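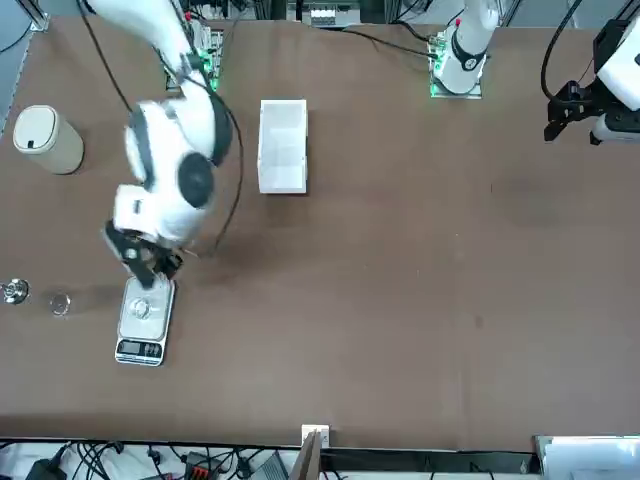 Figure 1. The small glass vessel on the scale plate, with the right gripper over it.

Comparing Two Finger Settings for Handling Small Glassware
Student project report, Anbridge, Dec 4, 2025

When we started this project we thought the hard part would be the weighing. We had a two-arm bench, a digital scale, and a nice simple goal – pick up a small glass vessel, put it on the scale, and take it off again without tipping it. The scale behaved itself from the first afternoon. The fingers were what kept us busy for the rest of the term, and so this report is mostly a report about fingers.

We compared two grippers. The Brelen came with the arms and has stiff, flat-tipped fingers. The Zasel set was loaned to us by the Makowska workshop downstairs (thank you again!) and has a bit more give in it. We ran 38 trials in all, keeping the same arm speed and closing force so that the only thing we changed was what touched the glass. A trial was good if the vessel landed fully on the plate and stayed upright.

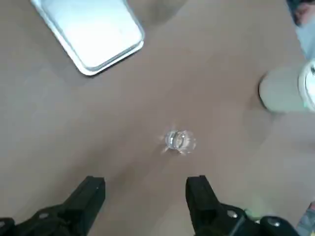
Camera placement turned out to matter nearly as much as the choice of gripper. Our fixed camera gave us a fine overall view, but it was no help at all in judging whether the fingers were lined up, so we came to lean on the wrist camera for the final approach. From there the two fingertips stay in view, with the clear piece in the gap between them, and it's easy to tell which way to nudge. The trouble is that clear things on a brown table are mostly highlights. The bright streaks around the glass moved whenever the arm did, and our edge-finding script loved to chase them. We ended up dimming one lamp, which was a lazy fix but a good one, and we would do it on day one if we started over.

As for the results, the Brelen failed in 9 of its trials and the Zasel in 4. Most of the Brelen failures were at release, when one finger let go a hair before the other and dragged the vessel toward the edge of the plate. The Zasel fingers forgave that kind of thing, but they were slower to settle and we had to add a pause before each lift.

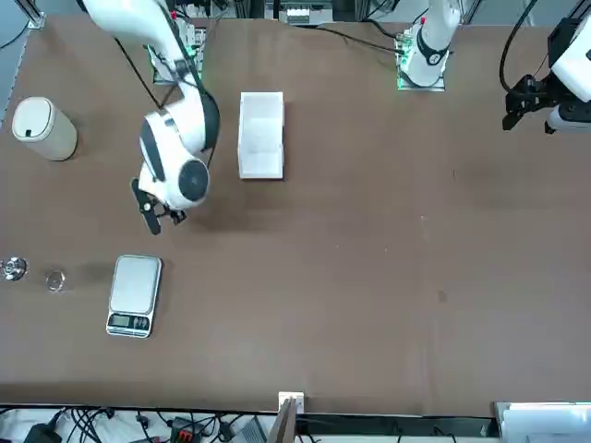
We also lost 16 trials' worth of early data to a loose cable and had to repeat them, so please check your connectors before you start! Those runs are left out of every number in this report.

In January we hope to try handing the glass from one arm to the other, and to test the Zasel fingers at a lower closing force. We'd like a darker mat for the table too, if the budget allows it.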